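Saturday talk, village hall: keeping a garden diary

Welcome everybody, thank Orysia Onyshchenko for the urn and the biscuits, and let them settle. Start with my first diary, the one I left out in the rain at Arden.
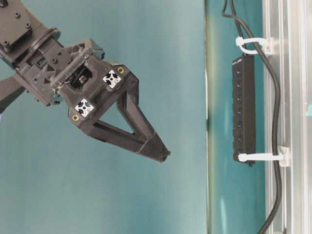

How much should you write each day?
Two lines will do, and a missed week does no harm at all.

Pass round the old notebooks now (8 of them, mind the loose pages!).

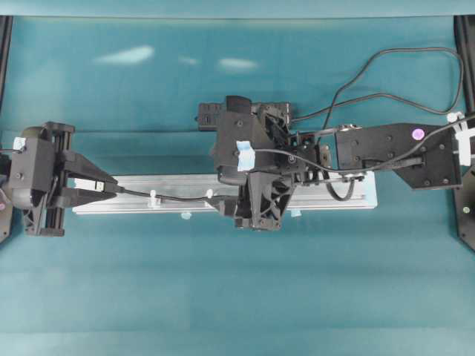
What to put in

Sowing dates, first frost, and whatever the slugs had.
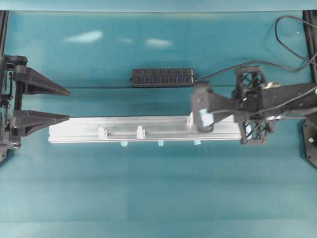

My own beans did badly for years before I thought to look back and see I'd sown too early. Pause for groans. If they want a colour for marking sowing days, the teal blue of that tabletop is lovely and easy to spot. Then questions, and tea.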